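Minutes of the meeting of the allotment garden association Nitard

Date: Monday, July 29, 2019
Place: club room, Petrenko Street entrance
Chair: Henrik Hagedorn
Minutes: Zoltán Kozma
Present: 28 members. Apologies were received from plots 9 and 41.

1. Opening and last minutes

The chair opened the meeting at 18.30 and welcomed the new members. The minutes of the March meeting were read and accepted with one correction: the hedge on the north side was cut by the members of the upper row, and not by the firm Vodetti, as it was written. Vodetti has cut only the two lime trees.

2. Water

The water bill for the first half of the year is higher than we have expected. The main reason is the dry weather in June, but there was also a leak under the path near plot 17. The leak is now repaired. The chair asked again that all members close their tap by hand in the evening and do not leave a hose running without being present.

It was proposed to allow watering with a hose only before 10.00 and after 18.00 until the end of September. Watering cans may be used at all times. There was a longer discussion about the greenhouses, which need water also at noon. 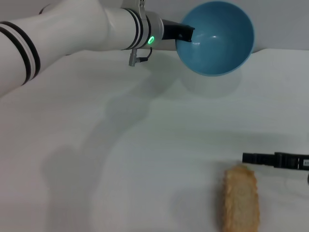
The members agreed that greenhouses are excepted from the rule, if the owner is using water from his own barrel. The proposal was put to the vote with this addition and was accepted, with 4 votes against.

3. Rain barrels

Henrik Hagedorn has asked for prices for shared rain barrels behind the tool shed. The offer from Revance is 70 euros for each barrel, delivery included. The offer from Vodetti is lower, but without lid and without tap, so it is difficult to compare them. Several members wished to know if the shed roof can carry a new gutter. The chair will look at the roof together with Zoltán Kozma before anything is ordered.

One member asked who will clean the barrels in autumn. It was decided that this belongs to the common work day and will be put on the list for October.

4. Compost place

There were complaints about the smell and about wasps. Cooked food was found again in the left compost box. The rules are hanging at the gate, but the paper is no more readable after the rain and will be printed new.

It was suggested to close the left box for one year, so that the compost can rest, and to use only the two others.
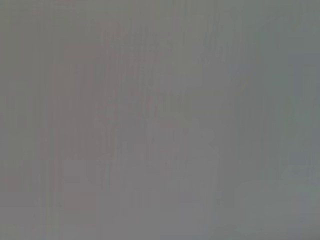 Zoltán Kozma replied that two boxes will not be enough when the apples are falling, and that he would prefer to wait with the closing until November. He also reminded that branches thicker than a finger do not belong in any of the boxes. The meeting agreed with November.

5. Summer party

The party will take place on the last Saturday in August, starting at 15.00. Tables and benches are lent by the school, as last year. The contribution is 5 euros for adults, children are free. Salads and cakes should be written in the list at the gate, please with the kind of salad, because last year we had almost only potato.

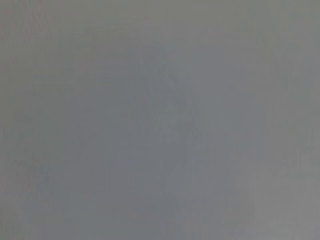 Music must end at 22.00. The neighbours on the street side will receive a letter one week before. The grill will be brought by the family from plot 25, who also have the charcoal.

6. Other matters

The key for the small gate is missing since two weeks. Who has it, is asked to put it in the letter box of the association.

The path between the upper and the lower row must be kept free of wheelbarrows.

The next meeting will be announced at the gate. The chair closed the meeting at 20.10.

For the minutes: Zoltán Kozma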